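Vanance opens walking and stretching program at Vesley studio, starts in October

For immediate release

VESLEY - Vanance, the small-group fitness studio on the north side of town, is starting a new program for people who sit most of the day. Name of the program is Virkance. Signup is open now at the front desk and by phone.

Sessions run 30 minutes. Two a week, mornings or evenings, pick one and stick with it if you can. No machines, no weigh-ins, no before and after photos on the wall.

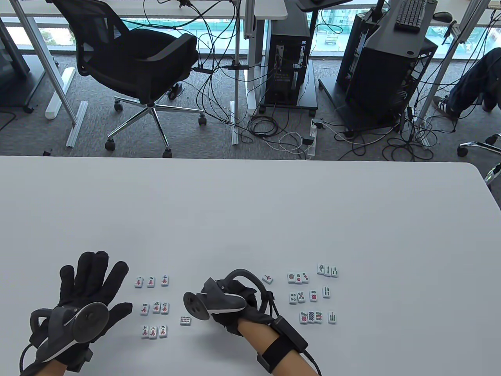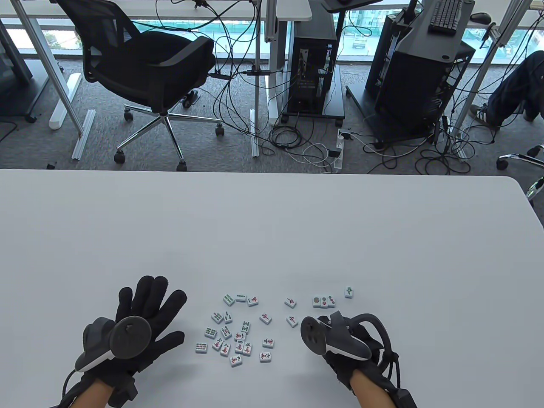
Jozefína Vaněk says most people who call the studio are not asking for a harder workout. They want to get up from a chair at the end of the day and not feel it in the lower back. "I get the same call over and over," she said. "They did a big push in January, got sore, quit, felt bad about quitting. So we made the sessions short and we made them easy to come back to. Miss a week, come back the next week. Nobody is going to give you a look."

Format is simple. Seven minutes of easy walking indoors to warm up. Then hips, upper back, shoulders, ankles. Then slow strength work using body weight and a resistance band, band is provided. Last few minutes are breathing, lying down or in a chair, lights low. People who can't get down on the floor can do the whole thing from a chair and the coaches will show how.

The program was tried out over the spring with a group of almost 60 members. The studio kept the parts they liked and dropped the rest. Gone: the jumping, the loud music, the 6 a.m. slot. Kept: the walk, the band work, the quiet at the end. Hip section got longer after several requests.

"Thirty minutes is plenty if you do it regularly," said Vojtěch Holub, head coach. "I would rather see somebody twice a week for a year then every day for two weeks. Walk to the store in between. Take the stairs when you feel like it. It all goes in the same bucket."

Holub also wants to be clear on what the program does not do. It is not physical therapy and it is not a weight loss plan. Anyone with a recent injury or surgery, a heart condition, or who is pregnant should check with their doctor first and then tell the coach at the first session.

Groups are kept small. Once a group is full there is a waiting list, and the desk calls down the list in order. Current members can add the program to what they have. Non-members can buy a block of sessions without joining. Prices at the desk, they vary by block size so please ask.

What to bring: water, clothes you can bend in, clean indoor shoes or just socks. Mats are there, bring your own if you prefer. Lockers need your own padlock. Parking is in back, use the side door in the evening, front one is locked after 7.

A free try-out session is planned for the first week of October, evening slot, in the big room upstairs (the Nagano room, past the water fountain). Open to anyone over 16. Please call ahead so theres a mat for you. Elevator is working again.

Also new this fall: the Saturday-style long stretch class comes back as a once a month session, and the lunch hour walking group keeps going, meets at the side door, rain or shine. Walking group is free and you dont have to be a member.

Media: coaches are available for short interviews in the afternoon, between classes. Reporters welcome to join a session, wear something comfortable. Photos of participants only with their OK, please ask first.

Contact: Vanance front desk, Vesley. Ask for Jozefína, or leave a message with a call back time.

###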